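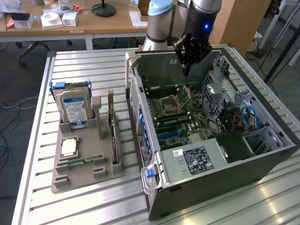 Re: Order of reassembly for donated desktop towers

Runutum Refurbishing List
24 April 2021
Posted by: Workshop Coordination Office, Runutum

To all member workshops:

The Coordination Office has received the message quoted below from the Ventura workshop and is replying to the full list, as the same question has been raised by other sites.

> The Ventura workshop requests clarification of section 7 of the
> bench guide. The section states that the processor is to be fitted
> "before other components," but the checklist supplied with the
> Birnilon parts trays places the memory first. Our technicians have
> been following the checklist. We have 79 towers awaiting
> reassembly and would prefer to settle the matter before continuing.
>
> We would also like to know whether the hard drive may be mounted
> while the case is upright. Our benches are narrow, and laying each
> tower on its side takes up most of the working surface.
>
> Ventura Workshop

The bench guide takes precedence over the checklist. The processor is to be installed first, with the case on its side and the socket bracket raised. A memory module that was left in the board during teardown may remain there, provided it does not interfere with access to the socket. Any module that was removed should stay in the tray until the processor has been seated and the bracket closed.

Towers already completed in the checklist order do not need to be reopened. The difference in order does not affect the finished machine. The Office prefers the processor first so that the socket is exposed for as short a time as possible, and so that all sites train new staff in the same manner.

On the second question, the case should remain on its side until the drive has been secured. The drive rails should be attached before the drive is brought to the case, and they should be checked for cracks at that point. Replacement rails may be requested from the Loveo storeroom. Please state the color and, if possible, include one old rail with the request, as rails from different case models are seldom interchangeable.

Sites are further reminded of the following:

The processor should be held by its edges and placed in its pocket in the tray with the metal heat spreader facing up. It should not be set directly on the bench.

Expansion cards should stand upright in the tray with the bracket at the top. Cards stacked flat have been returned to us with damaged contacts.

Front panel and drive cables should be gathered toward the front of the chassis before any card is inserted. Cables left across the board are the most frequent fault found at final inspection.

The power supply should remain disconnected from the wall outlet until the cover has been replaced and the inspection sheet signed. Signed sheets are to be kept for 90 days.

A corrected checklist will be issued with the next shipment of trays in August. Until that time, sites are asked to mark the change by hand on the copies now in use. Workshops with benches too narrow for a case on its side should write to the Office directly, giving the bench depth.

Workshop Coordination Office
Runutum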